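Varuvcombe gets its gallery walk again

The flyer came through the door in August, and I read it twice looking for a number I could believe. Our town of 2428 is to host the Starnus Gallery Walk for a second year. Last year's, says the flyer, "brought more than 900 visitors to the main street". I live on the main street. I'd like to know who was counting, and whether I was counted each time I went for milk. 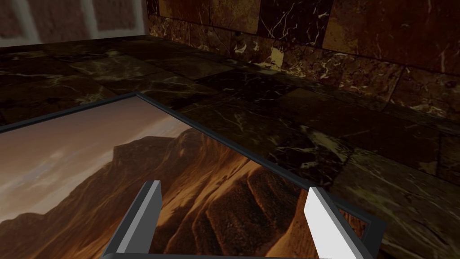
Who pays for the walk?

Mostly the shops, through a $60 listing fee, with Bekberg Hardware covering the printing. The town chips in the barricades.

I don't mind any of that. What bothers me is the word "legacy", which turns up on the flyer and again on the poster in the bakery window. Last year's legacy was a bench. 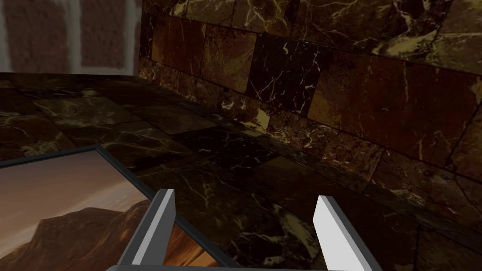
My own part was lending the front room, which I did against my better judgement. Nine in the morning and the paintings still weren't up. I'm told leaning things casually is a style now. Maybe so, but a framed picture down on the floor, like the one in the corner there on dark marble, looks to me like something waiting for a nail. Visitors stepped around ours politely and asked where the washroom was.

Sales were "encouraging". I've asked twice what that means in dollars.

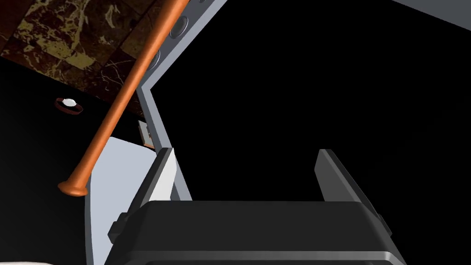 The Fashola question

The Fashola Hall is meant to be the centrepiece this time, with music until 9 and a supper. I like the hall. I also remember the roof in a downpour, and I haven't seen a ladder near it all summer. The flyer says "improvements are underway", so I walked over to look and found a new colour on the door.

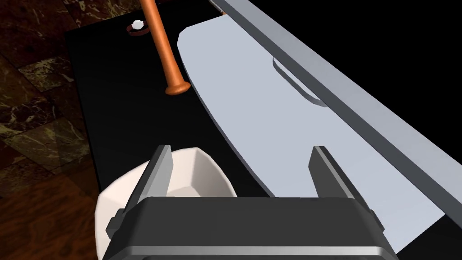 Would I lend the front room again?

Probably, if they hang the work the night before and put a sign up for the washroom. I've told them so in writing and am waiting to hear back.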